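Home About Projects FAQ Join in Contact

Teaching by showing: your questions about our recording sessions

By Jaqueline Barrera
24 Aug 2021
4 minute read

We've had a lovely pile of emails since the open evening, so I've gathered the ones that keep coming up. If yours isn't covered, write in and I'll add it!

What are you collecting?

Short recordings of people doing ordinary household jobs with a gripper held in the hand. Each one is a single go at a single job, start to finish. The learning system gets the pictures from the gripper's own camera along with how the gripper moved and how wide it was open. We have 358 recordings of the kitchen jobs so far and I'm thrilled with that.

Why not just drive the robot about and record that?

We do a bit of it, and it's slow going. With a gripper in your hand you move the way you normally would, you can feel when something catches, and you can set up on any table with a plug nearby. Oldřich Kopecký has done both for years and he'll happily talk your ear off about the difference (ask him about drawers).

Do I need to know any programming?

Not a bit. Some of our best recordings came from people who had never touched the kit before that morning. You'll get a practice go at everything first.

What makes a good example?

Steady, unhurried movement, and a clear view of the thing you're holding. Don't freeze between steps, though. A tiny wobble while you line something up is fine, and so is a second try at it, as long as you carry on and finish the job.

And a bad one?

Mostly ones where the camera gets covered, or where the person stops halfway to chat. Guilty! We mark those and leave them out of training, but we keep the files.

Which job is hardest?

Hanging up utensils, by a mile, and it's my favourite. You have to bring a small hole up to a thin hook, and the rack is so shiny that it throws the whole room back at the camera. We ask for 11 goes per person, with the rack turned a little between each.
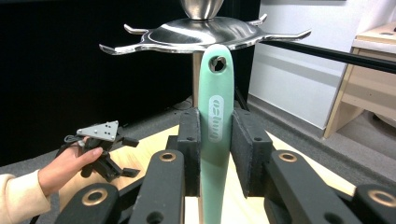 Kevstead Robot Learning Club, Household Tasks Team

Where should I hold the utensil?

On the handle, with a foam pad on either side and the hole left clear above them. Keep it upright as you come in under the rim. If you grip too near the top, the pads get to the hooks before the handle does.

One gripper or two?

Either. Tell Nayeli Meléndez which you're using before you begin so the recording is labelled properly.

How long is a session?

Three hours with a proper tea break. The next ones are in September and Nayeli has the list.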